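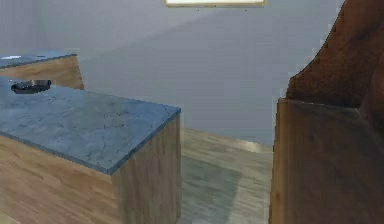
2024-04-22

Quick one tonight, I have maybe half an hour before the laundry is done.

The sim is running again. Finally. Got the kitchen to load after the update and it only cost me most of the weekend. If you're new, the project is called Lanlow, it's a small wheeled base with an arm that I'm putting together in the garage, and the idea is that it learns to get around a kitchen in simulation before it goes anywhere near mine. The real base is on blocks right now with one wheel off so sim is all I've got anyway.

What broke: the scene file. The new version reads the scale of imported parts differently and everything came in tiny. Like dollhouse tiny. I fixed the counters by hand and then found a setting that does it for the whole scene. Great. Undid my fixes, used the setting.

## Where it's at

Counters are good. Stone tops, wood grain sides, edges line up with the collision boxes now (they didn't before, the base kept stopping short of nothing). I've left the sides of the island plain, no handles, because the first job is just drive up and look. Drawers later.

The gap between the two counters is too narrow. Want to slide the back one away a bit, my turning circle is bad enough with 4 wheels and only two of them steering.

Big brown wood thing on the right is too close to the camera. It eats a third of the view. I keep nudging the start position and it keeps ending up there, I think the spawn point is tied to the old floor origin. Need to look at that tommorow.

Dark dish on the island is my only target object so far. It's low and black and from a distance it's mostly a blob, so not a great first choice. Going to try something taller and brighter next to it.

## Numbers, sort of

Ran 196 short drives overnight with the ceiling light on. 12 of them ended with the base wedged in that gap. The rest either got to the island or timed out and I didn't log which, because I forgot to turn that on. So, running it again.

Rendering is slow on this machine. I turned the quality down and everything went soft and blocky around the edges. Fine for driving. Probably not fine for spotting a black dish, so it'll have to go back up at some point and then I'll be complaining about the fan noise.

Also the floor is shiny. Pretty, but the Demano depth camera I have on the real base hates shiny floors, so I sort of want to leave it that way and see how bad it gets.

## Hardware bits

- wheel hub from Groditz came, wrong bore, sending it back
- battery tray is cut but not drilled
- Khosravi motor board still gets hot on a long run - more than 4 minutes and it shuts itself off. Heat sink on order
- need zip ties. always need zip ties

I said I'd have it driving in the real kitchen by September and I still think that's doable if the hub gets sorted soon. The arm is a seperate question and I'm not putting a date on that one.

Dryer's buzzing. Spawn point first, then the gap, then I turn the logging on before I start the next batch.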